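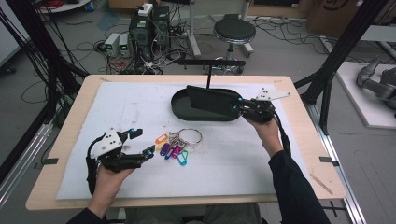 Two people at the Bodska meeting asked whether we could drop the rule about the start pose, and one of them put it bluntly: if the grippers are tracked anyway, who cares where they begin? Fair question, and I loved having to answer it!

February 16, 2019

My answer for the notebook: the start pose is the only check we get for free. If the take opens with both jaws open and held still for 3 seconds, anyone can spot a bad calibration before wasting time on the rest.

Went through the Kettani set today with that in mind. 1227 takes, and 52 of them break the rule one way or another. Mostly people going for the tray straight away. I want those flagged, not deleted, so Dudby can still use them for the grasp tests.

Rules as they stand on the Pleler sheet, with my edits:
Sleeves down to the wrist, cable outside the sleeve.
Foam clipped on both sides.
Let go of everything before you say stop.
Key tags get fanned out again between takes (new, and it makes the takes so much more varied!)

Still open: do we cap a session at 2 hours? I'd say yes. Wrists get tired and the motions get sloppy.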